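Vurnwood Basket Sort
readme, last touched 7 January 2021

What's in here
386 photos of small household stuff in baskets, plus one text file with the item names. Two baskets per setup, a yellow one and a brown one. Task is plain: things start in the yellow basket, end up in the brown one. Some photos are from the start, some partway, some at the end. Folder name tells you which.

Folders
start/
partway/
end/
items.txt
old_names.txt (ignore unless you used the September version)

Items
Mixed on purpose. Toy food, bits off a desk, a jar or two. Up to 6 things in a basket for the starts. Sizes are all over the place, so dont expect them to sit nicely. Anything that rolls is tagged "roll" in items.txt, tape included, even when its lying flat.
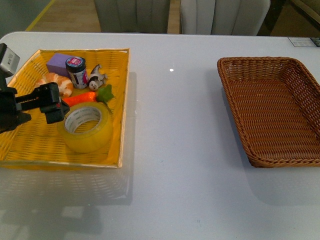 Sample from start/. Yellow basket loaded, brown one empty.

Naming
Went with the dumb everyday word every time. carrot, croissant, jar, tape. No "toy_" in front, we dropped that after Skikatow labels came back with both spellings. The purple block is just "block", because people kept arguing sponge vs eraser. The black and white figurine is "animal" for the same reason.

Labels
One line per item: name, basket, tag. If an item is half over the rim it counts as in the basket it's touching. Items under other items still get a line if you can see any of it at all.

Known problems
- glossy white table, so you get reflections. Don't label the reflection
- clear tape picks up the basket color, easy to miss
- carrot leaves cover other stuff sometimes
- 2 photos in partway/ are duplicates, havent pulled them yet

Changes
Sikder names merged into items.txt. Vuveck split removed, use the folders.

Use
Free for class work and hobby stuff. Ask first for anything paid. Fixes to items.txt welcome, keep it alphabetcal please.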